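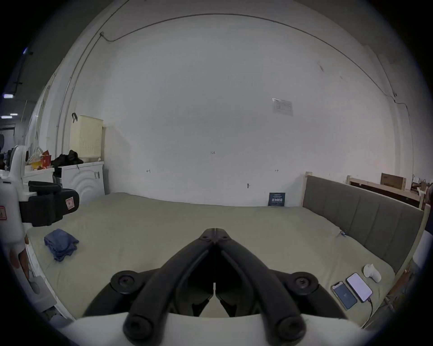 Home | Projects | Reports | Rooms | Contact

Yule House Bedrooms: Second Progress Report to the Stiltodia Fund
February 14, 2006
Posted by the Yule House office, Urkberg

The first report ended with the words "beds expected shortly." We would like to withdraw "shortly." The beds came from Dreltix in the last week of October, all 16 of them, on a truck that could not get up the lane. They spent one night in the neighbor's hay barn and were carried up the next day in pieces. All the pieces arrived. One set of bolts arrived twice.

Where the money stands

The grant covered bed frames, mattresses, bed linen and one storage unit per room. Frames and mattresses came in slightly under the quote. Linen came in slightly over, and the two cancel out so neatly that our bookkeeper asked to see the receipts again. We have $300 left in the line marked "walls." Please see the section on walls.

Beds

The frames are light wood with a gray upholstered headboard, stitched in vertical channels. There was a long discussion last summer about whether an upholstered headboard was too grand for a lodging house whose guests mostly arrive in work boots. We went ahead, and the guests lean on them, read against them and have so far wiped nothing on them that we could identify. The channels do collect crumbs. A soft brush has been added to the cleaning kit on each floor.

The beds are large. We measured the rooms in advance, and the beds fit, but the phrase "room to walk around" in our application now looks a little hopeful. In the narrow rooms you get in from one side and stay there.

Sheets

We ordered pale sage green throughout. White shows everything and the navy we tried in the first year faded to something like dishwater. The green has been well received, apart from a guest who wrote "hospital" on the feedback card and then booked for another week.

Fitted sheets remain our main technical problem. The mattresses are a little deeper than the sheet maker had in mind, and corners ride up in the night. We have tried elastic straps (fiddly) and small clips (better, though they migrate). The next linen order will have deeper pockets. Nobody here irons, so you will find wrinkles on your visit, and we ask the Fund to regard them as settled policy.

Storage

The wooden shelving was meant to get belongings off the beds. Results are mixed. People will put a cardboard box on top of a shelf and then feel that the shelf has done its job, while clothes, chargers and whatever they were reading stay on the mattress. In our application we wrote that each guest would have "a place for everything." They do, and it is the bed.

We had planned to add a bedside table to each room out of savings. In the narrow rooms there is no floor to stand one on. A ledge fixed to the wall would do the same work, and we are getting a price for 40 of them, enough to cover the annex if it ever opens.

Walls

The walls have been painted white and look clean and rather bare. Pencil marks from the fitting work are still showing in places, along with the odd arrow, and we will paint over them once we are certain that no one needs to know what they meant. Cables are the larger matter. Several rooms have one run along the top of the wall in the open, dipping where it likes. The remaining wall money will go on trunking, starting with the upper floor.

House notices are now printed and pinned up. The old handwritten ones had been amended by guests over the years and no longer reflected our views on breakfast.

Still to do

Six rooms are waiting for their second set of linen. The trunking should be done before the spring bookings. Dreltix has agreed to take back the extra bolts, provided we pay the postage, so we are keeping the extra bolts.

We have not spent anything on curtains, which were in the original budget. We'd like to move that amount to the ledges and will send the form separately, once we can find the right version of it. The one on the Fund's site asks for the signature of a regional officer, and we can't tell which region Urkberg is in.

Comments (4)

Stayed in October when the beds were still in the barn. The floor was fine. Looking forward to trying the other arrangement.

Re fitted sheets: go up a full size in depth, whatever the packet says. We run a hostel down the valley and lost two years to this.

Please don't lose the old breakfast notice. Some of us put a lot of work into it.

Is the annex really going to open? Asking for the third year.

Previous report | Back to Projects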